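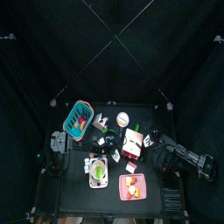

Does anyone read these rules once they're pinned to the wall? Grimside asked me that within minutes of my last post, and fair enough! But I've been through the new Cimton bench code for tabletop robot arms, and it's short – 8 pages – and pretty readable.

The big change is the reset rule. Every run now starts from a written layout, and if somebody nudges a prop, you stop the arms before reaching in (yes, even for a tiny nudge). I love this one.

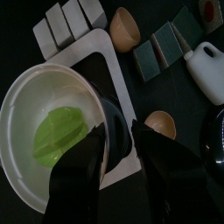 *Gripper fingers at the white bowl, green piece inside.*

Luik signed up in November and has logged 1,719 runs under the draft. Fitwood is still grumbling about rule 7, the one that wants a label on each bench saying who to call. I'm with Cimton here – it's a sticker, folks.
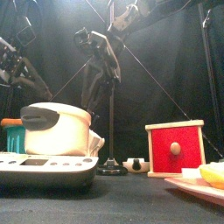 Comments on the draft are still open, and I've sent mine in already. I want the speed limit near hands spelled out, with a number.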